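Selomia Institute Newsletter
Life Sciences

Field study examines how wall lizards adjust to city heat
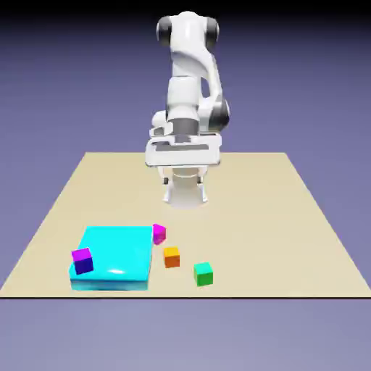
The Selomia Institute has completed the first phase of its study of wall lizards living in and near the town of Ternano. The project asks whether animals that spend their lives on stone walls and paved courtyards differ from those found in the wooded hills above the town, and whether any differences are passed on to their young.

Field teams worked at six sites, three within the town limits and three in the hills. Over 2000 lizards were measured, marked and released where they were caught. For each animal, staff recorded body length, leg length, toe length and the temperature of the surface on which it was first seen. A small number were brought to the Institute for supervised running trials on smooth and rough tracks, and were then returned to their home sites.

Early results show that lizards from the town sites have longer hind legs for their body size than those from the hills. They also remain active at higher surface temperatures. Differences in toe length were less consistent, and at one town site none was found.

"Longer legs may help an animal cross open pavement quickly, but we cannot yet say that this is evolution at work," said Bogumił Sowa, who directs the study. "Warm ground also affects how eggs develop. We have to separate the two causes before drawing any conclusion."

The second phase will address that question. Eggs from both town and hill females will be incubated under the same conditions, and the hatchlings will be raised on the same diet. If the differences in leg length persist, an inherited basis becomes more likely. Nurhan Altıntaş will oversee this work, which has been reviewed under the Institute's animal care policy. A total of 70 females will take part, and all will be released after laying.

Tissue samples from the first phase are being held in the Jasińska collection. Outside researchers may apply for access once cataloging is finished in November. Applications should state the purpose of the request, the amount of material needed and the method of analysis.

Residents of Ternano who own walled gardens within the study area are asked to leave the numbered site markers in place until the survey ends. Questions about the markers may be directed to the Institute's field office.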